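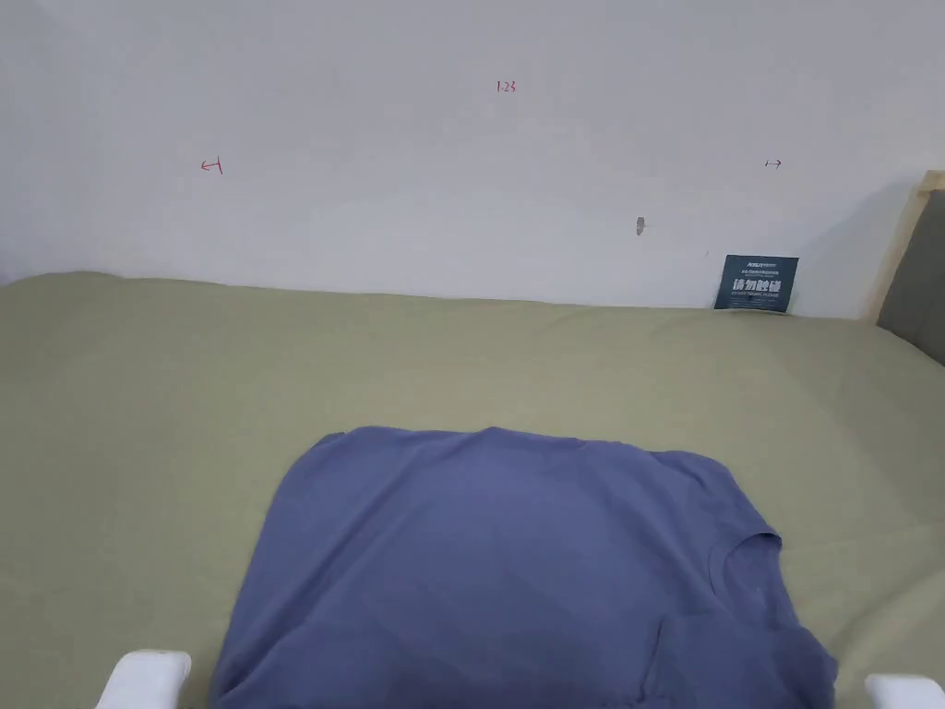 Fig. 4 – T-shirt on the bed, neckline to the right.

Category: Home Robots > Laundry > Set-up

4.2 Folding a T-shirt

1. Lay one shirt on the sheet. Do not give a pile, Hosine cannot yet separate it.
2. Set the grip force to 30.
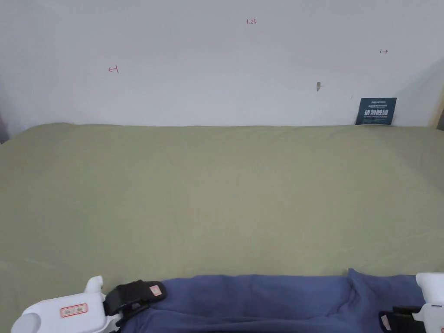

3. Keep the cloth between the two grippers and press Hold. Wait until the counter shows 200.

Note: Thin shirts still fail often – a person folds faster today.

Caution: Keep fingers away from the clamp pads.

2 comments | Share

This site uses cookies.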